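From: Workshop Coordination, Druma Shared Workshop
To: druma-builds
Date: 30 March 2023
Subject: Re: [druma-builds] Rod tool for the large arm, request for bench time and comments

Dear members,

Thank you to those who replied to the request of last week. The response of the Workshop Coordination is set out below, following the relevant part of the original message.

Veikko Eskola wrote:
> I am requesting an extension of the bench reservation for the
> rod tool. The present version uses 4 metal rods between the
> mounting block at the wrist and the clamps at the far end.
> It is long and it is light, but with the far end unsupported
> it sags more than I would like, and the rods shift against
> each other when the arm changes direction.
>
> I see two ways forward. The first is to shorten all of the
> rods from 600 mm to 400 mm and accept the loss of reach. The
> second is to keep the length and add a spacer at mid-span to
> tie the rods together. I would welcome opinions from anyone
> who has built something similar. I would also like to know
> whether the tape on the tabletop may stay in place until the
> work is finished.

1. Bench reservation. The extension is granted under the usual terms. The reservation covers the white table and the floor area directly in front of it. Parts and boxes may remain on the floor between sessions provided that the walkway to the door is kept clear. Members who have stored items under the table are asked to move them to the Plemico shelving by the end of the week.

2. Tape on the tabletop. The tape may remain for the duration of the build. It is to be removed, together with any adhesive residue, before the table is returned to general use. The solvent in the Van Loon cabinet is approved for this surface. Please do not use scrapers.

3. Rod length. The Workshop Coordination does not take a position on the design, but three members have submitted comments, and these are summarized for the list. Two are in favor of the mid-span spacer, on the grounds that the reach was the purpose of the tool in the first place. The third recommends trying the shorter rods first, as the present collars and clamps can be reused without change and the result can be compared directly. All three ask for the mass of the clamp cluster to be posted. The only figure on file is 158 g, recorded before the angled tab was added, and it should be measured again.

4. Handling near the arm. Members are reminded that the arm is to be stopped and its drives disabled before anyone takes hold of the tool or adjusts a collar. One member should remain at the stop button for as long as another has a hand on the rods. This applies equally to short checks. The Ekus controller must not be left in teaching mode when the bench is unattended.

The photograph below is included for members who have not seen the current arrangement.

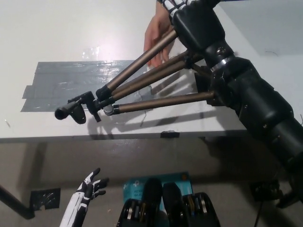
Rod tool mounted on the arm, with the upper rods held by hand.

5. Next steps. Mr. Eskola is asked to post a drawing of the proposed spacer to this list, with the hole spacing and the intended material. Comments on the drawing should be sent to the list as well, so that they are kept in the archive. Requests for time on the lathe should be made separately through the booking sheet.

A larger review of the arm and its tooling is planned for October. Members who wish to present a tool at that review may reply to this message with a short description and the bench time required.

Respectfully,

Workshop Coordination
Druma Shared Workshop

_______________________________________________
druma-builds mailing list
To leave the list, send a message with the subject "unsubscribe" to the list address.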